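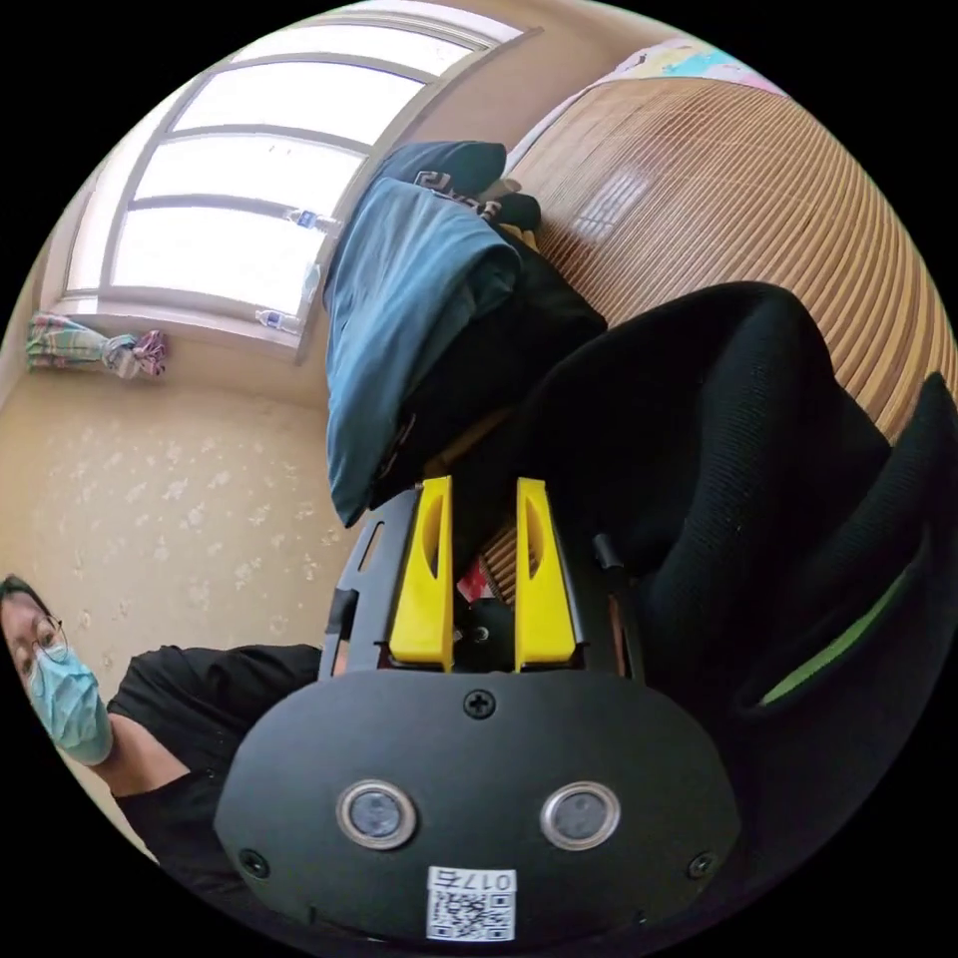 Yellow fingers on the black gripper.

Ticket: Referral faxes from the Hustel office not reaching patient charts
Site: Prellent Orthopedics, knee and shoulder clinic
Opened: 19 Oct 2022
Priority: 2

Front desk reports that imaging referrals sent from Hustel show as delivered but do not attach to the chart. Post-op knee patients are arriving with no MRI report on file.
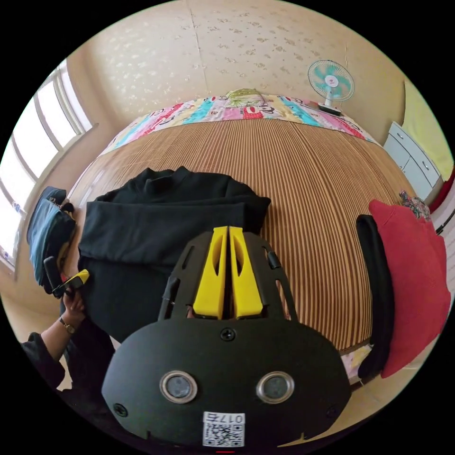

Wristwatch with a dark band, left hand.

Checked the fax queue. 99 items sitting in Unmatched, all from Hustel. Restarted the import service. No change.

Compared a good referral with a bad one. Hustel now sends the date of birth with the day first. The matching rule expects the month first.

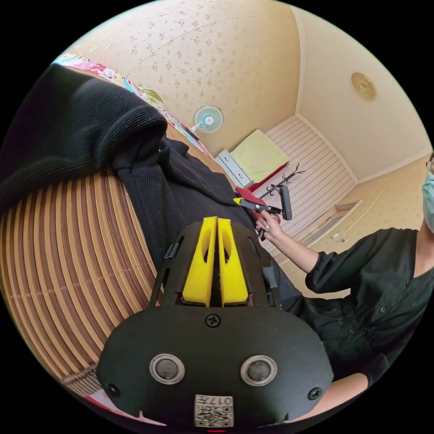 Changed the rule to accept both formats and reran the queue. All but 2 items matched. Those had a wrong chart number and went back to the front desk to fix by hand.

Queue limit is still 2,000. Left as is. 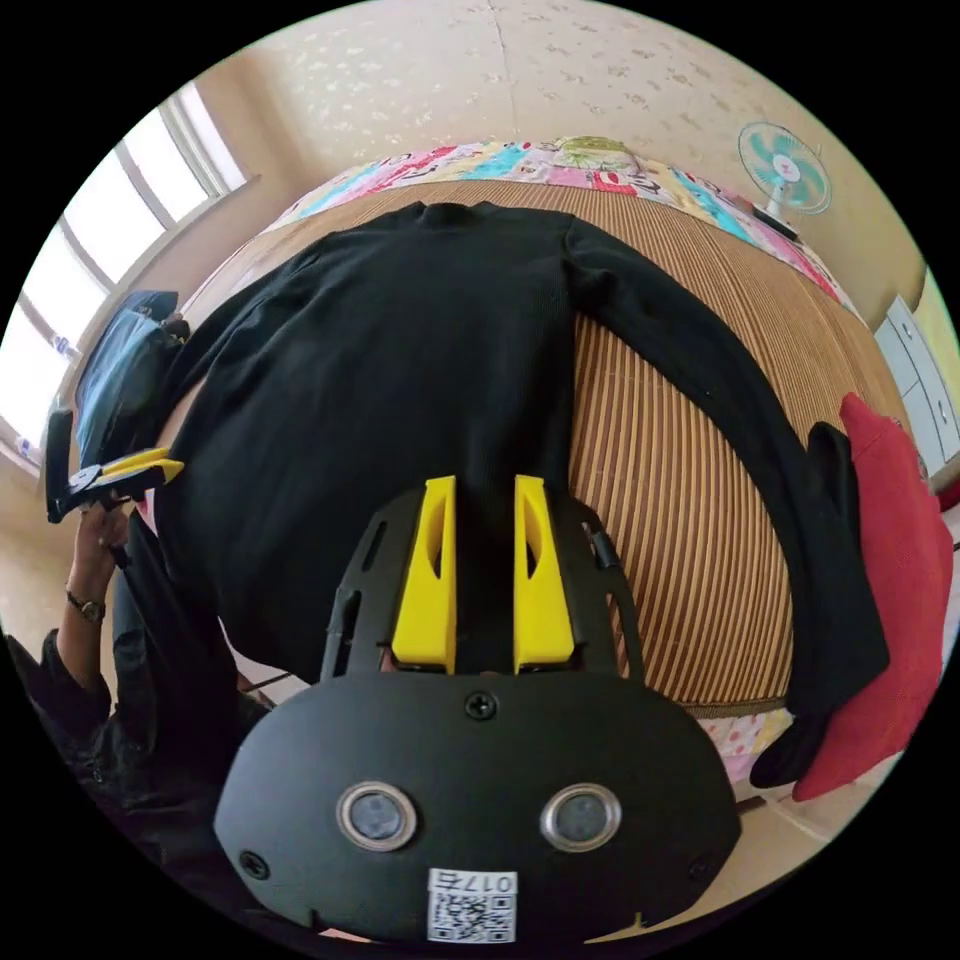

Clinic confirms new referrals are attaching. Physical therapy orders use a separate rule and were not affected. Recheck in December after the Babaei update. Status: resolved, pending recheck.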